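3.2 Collecting the folding episodes

We ran the whole thing as a student project at Plikstead, and I'll admit I badly underestimated how long we'd spend just handling cloths. Between the start of May and the end of term we recorded 334 episodes, of which 60 were set aside for testing. Each operator did a block of 50 and then swapped out, mostly to save their wrists!
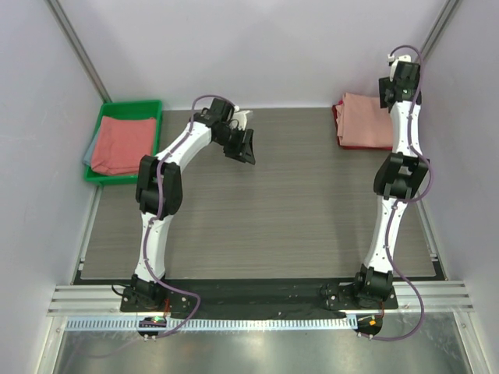
Figure 3. The Hladun cell with both arms and the cloths.

Choosing a starting layout took more arguing than I'd expected. Our first idea was to scatter everything at random, but the policy (we called it Raten) learned very little from that, so we went back to something tidier. In the layout of Figure 3 the green tray sits in the far left corner with a salmon-pink cloth in it, and the folded stack is over on the right, peach-pink on top of dark red. Those two pinks are awfully close, and I'd pick them further apart next time – our colour mask mixed them up in 3 of the test episodes. The dark red gave us no such bother.

Cable routing gets a mention too, as the Balov club asked about it. We clipped the purple cables along the links and left a loop over each wrist – a tighter run kept tugging when the wrist turned. Section 3.3 covers the timing between the two arms.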